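Guides > Money tools > Pever > Part 2: Your first currency ledger

Last updated 3 Feb 2024
54 shares | 21 comments

If you've made it through Part 1, you have Pever installed, you have a login, and you're looking at a blank screen with a green Start button on it. Good! In this part we set up a ledger, hook it to a rate feed, and get it to tell you what a foreign bill is going to cost in your own money.

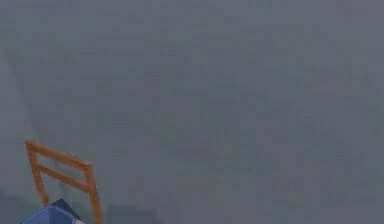
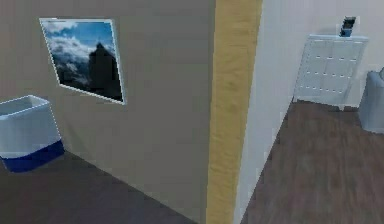

A ledger in Pever is one currency pair plus everything you buy or sell in it. I pay a fabric supplier in euros and a print shop in British pounds, so I keep two ledgers, and I'd keep them separate even if Pever let me mash them together (it doesn't, I tried). Each one wants a short name, and the short name shows up on every alert, every export and every little tag in the sidebar. Don't call them EUR and EURO2 like I did in my first month. Use words that look nothing like each other. The euro one is Mountain, after the framed picture on the wall with the dark peak and all that cloud, and the pound one is Chair, after the wooden chair. Silly, sure, but I haven't mixed them up since.

2.1 Before you start

Have these handy, because the setup screen times out and throws away whatever you typed:

- your home currency (the one your bank account is in)
- one recent foreign invoice, paid, with the bank statement line that goes with it
- your Avix feed key, which came in the welcome email
- a rough idea of how far ahead you usually know about a bill

The paid invoice matters more than you'd think. We'll use it in 2.4 to work out what your bank really charges you, and it's the part of this whole guide I'd beg you not to skip.

2.2 Create the ledger

1. Press Start, then New ledger.

2. Type the short name. Pever cuts it off at 11 characters without telling you, so "Mountain" fits and "Fabric supplier" becomes "Fabric supp", forever.

3. Pick your home currency in the left box and the foreign one in the right box. The screen shows the pair with home first. Plenty of websites and banks show it the other way around, so if the rate you see later looks upside down, this is where to look.

4. Choose Buying, Selling or Both. If you only ever pay foreign bills, choose Buying. Both gives you a busier screen and double the alerts, and you can switch to it later under Ledger settings.

5. Leave Decimal places alone unless you deal in a currency with very small units, like the yen. Then drop it to whatever your invoices use.

6. Press Save. You should land on an empty ledger page with a gray bar across the top that says No feed.

CAUTION: You can't change the home currency after you save. You can delete the ledger and start over, but deleting takes the history with it. Look at step 3 again before you press the button.

2.3 Connect the Avix feed

Pever doesn't know any exchange rates by itself. It gets them from Avix, and the key in your welcome email is what opens the tap.

1. Click the gray bar.

2. Paste the key. Paste it, please, don't type it! It has both the letter O and the number zero in it, and they look the same in the email font.

3. Choose Daily close or Live. I use Daily close on both of my ledgers. Live is fun for an afternoon and then it starts to make you jumpy. You're paying a supplier, and a wiggle in the middle of lunch makes no difference to a bill due next month.

4. Press Test. The bar goes from gray to green and shows a rate with today's date next to it.

5. If the bar goes orange, the key worked but the market is closed or the feed is behind. Leave it overnight. If it goes red, the key is wrong, so copy it again and check you didn't pick up a space on the end.

NOTE: The rate from the feed is a mid-market rate, the halfway point between what buyers are offering and what sellers are asking. Your bank will almost never give it to you. People get very upset when their first real payment comes in higher than Pever said it would, and they write to me, and the answer is always the next section.

2.4 Tell Pever what your bank really charges

Get out that paid invoice and the bank statement line.

1. On the ledger page, open Costs, then Work it out from a payment.

2. Enter the invoice amount in the foreign currency, exactly as printed.

3. Enter the amount that left your account, in home currency. If the bank charged a wire fee as its own line, leave it out of this box and put it in the one marked Flat fee.

4. Enter the date the bank did the conversion. This is often a day or more after you told them to pay. The statement usually calls it the value date or the exchange date.

5. Press Calculate. Pever looks up the mid-market rate for that date and shows you the gap as a percentage. That's your spread.

6. Press Use this spread.

From now on every forecast on the ledger includes the spread and the fee. When I first did this for Mountain I sat there and felt a bit sick (I'd been telling myself for years that my bank didn't charge for currency). It doesn't charge a fee. It just gives me a worse rate, and on a big order that costs me a lot more than a fee would.

If you use a broker for your payments, do the same thing with one of the broker's confirmations. I moved my pound payments to Cordeiro last June, and their confirmation has the rate, the fee and the date all on one page, so filling in the form was quick. The numbers were better than my bank's for the amounts I send. They may not be better for yours, so run your own invoice before you move anything.

CAUTION: Don't use a credit card payment for this. Card companies set their own rates and sometimes add a foreign purchase fee that shows up on a different page of the statement. If you pay some bills by card, make a second cost profile (Costs, then Add profile) and pick it when you enter those bills.

2.5 Enter your first upcoming bill

1. Press Add bill.

2. Enter the foreign amount and the due date. If you only know the month, type the month and Pever will assume the last business day.

3. Under Certainty, choose Firm or Likely. Firm means you have an invoice. Likely means you're pretty sure one is coming. The Likely ones get a dotted outline and stay out of the main total unless you tick Include likely.

4. Pick a cost profile if you made more than one.

5. Press Save.

You'll see the bill with its cost in your own money and a range underneath. The range is based on how much the pair has moved in the past over the same length of time. It isn't a prediction! All it says is "if things move the way they usually have, you'd end up somewhere in here." Things don't always move the way they usually have. An interest rate surprise or an election can push a pair right out of the range in a morning, and I've had it happen with a bill sitting there unpaid.

2.6 Set one alert

Just one to begin with. You can add more when you know what you'd do about them.

1. Open Alerts, then New.

2. Choose Cost of bill above. I like this better than the rate alerts. I know what I can afford to pay for a roll of fabric, and I have to stop and think about what a rate in decimals means for me.

3. Enter the amount that would hurt. For me it's 8 percent over what I quoted my own customer, because past that the job stops making sense.

4. Choose email or phone.

5. Press Save, then Send test. If the test doesn't show up, check your junk folder and mark it as safe.

NOTE: Alerts follow the feed setting from 2.3. With Daily close you get at most one alert a day, in the evening. With Live you can get a whole string of them if the rate is hovering near your line. There's a Quiet period box under Advanced that fixes this.

2.7 If something looks off

The rate is a tiny number when you expected a big one, or the reverse. The pair is flipped. Click the little double arrow next to the rate. It only changes how it's shown.

The spread came out negative. You've probably swapped the two amounts, or the date is wrong. Nearly every time I've helped someone with this at our small business evenings in Cladley, it was the date.

The spread looks huge. Check for a wire fee hiding inside the total. Some banks also let a middle bank take a cut along the way, and then your supplier says you paid short. Ask your bank how that's set on your account.

The total doesn't match your bookkeeping. It won't, and that's fine. Pever shows what a bill would cost at the latest rate, and your books show the rate on the day you recorded it. Your accountant will want the second one. Please don't hand over a Pever export as if it were your accounts.

Once the ledger has been running for a few weeks, go back to 2.4 and do it again with a newer payment. Banks change their spreads and they don't send you a card about it. Part 3 covers splitting a big bill into several smaller payments and locking in a rate ahead of time with a broker, and for that you'll need at least one Firm bill on your ledger, so leave the one you just made where it is.

21 comments | Share this guide

Contact | Copyright 2024 Pever Guides | Back to top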